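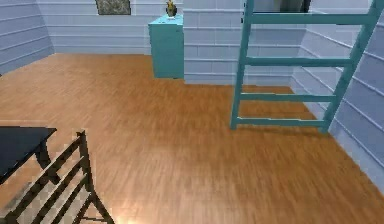 Tovar project, progress report to the Droltberg fund
Prepared by Skarphéðinn Lykkegaard, with Iqra Mughal and Liv Isaksson

In this period we worked mostly on viewpoint selection. The question is how a robot should choose its next view of a room when it has seen only a part of it. All tests were made in the simulated room, with the table, the chairs and the loft bed ladder. We did not change the furniture between runs, so the results can be compared with those of December.

The new method, which we call Velov, scores each possible view by how much hidden surface it can show. The old method went to the nearest unseen area. We made 1472 runs in total, and 1160 of them reached the coverage limit before the step budget of 60 was used. The remaining runs are under study by Iqra. Her first finding is that many of them stop near the table, where the chair backs hide the surface only in part and the score becomes unstable.

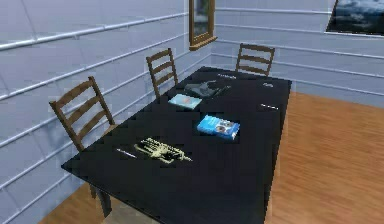
Does the method need to know the objects on the table in advance?
It works only from depth and does not use object names, so new objects can be added without training again.

Small and thin objects are still a weak point. The depth map is coarse at their edges, and two of them lying close together are often joined into one. Liv has written a correction for this, but it makes each step slower and we have not decided to keep it. Natalie Hulme at Brarkside asked for the timing, and we will send it separately.
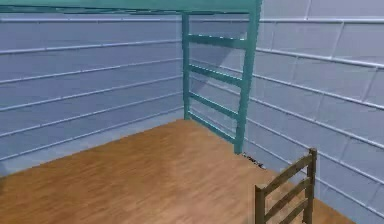 Page last changed: 30 March 2026

The ladder was a different difficulty. Through the rungs the robot sees the wall behind, and the first version of the score counted this wall as new surface again and again. Halfdan Mogensen corrected the error, and we repeated the 263 runs which were affected. The numbers given in this report are from after the correction.

For the next period we plan to move the chairs between runs, and to write the first draft of the paper. We ask for no change in the budget.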